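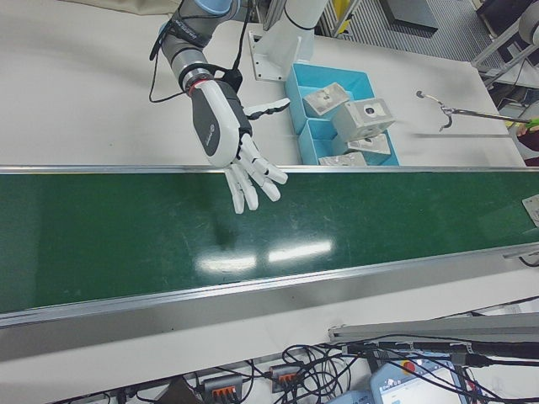 4. Teaching the pick by remote control

In this section you guide the hand yourself, and the Kenar controller records the movement. Please read all the steps one time before you start.

4.1 Check that the belt is stopped and locked.
4.2 Put the metal parts in the compartments of the tray. They do not need to be straight.
4.3 On the teach pendant, choose Remote, then New Task. Give the task a name without spaces.
4.4 Open the hand fully and wait until the pendant shows Ready.
4.5 Press Record. Move slowly to the part, close the fingers, lift, and bring the part over the belt.
4.6 Open the hand and press Stop.

Caution: One person must stay near the red emergency stop button during all the recording. Do not reach over the belt while the arm has power.

Note: If you made a mistake, do not correct it in the same recording. Delete it and begin again – a wrong movement is also learned.

4.7 Repeat until you have 138 good recordings. Change the position of the parts after every 6.
4.8 Open the wrist camera view and look at the fingers and the thumb. Both must be visible in all recordings.

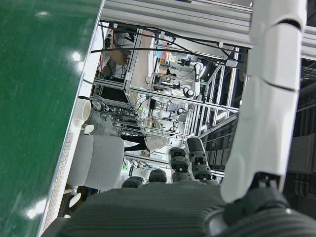
4.9 Press Save Set. The saving takes up to 9 minutes – do not switch off the controller in this time.

Revised 28/05/2025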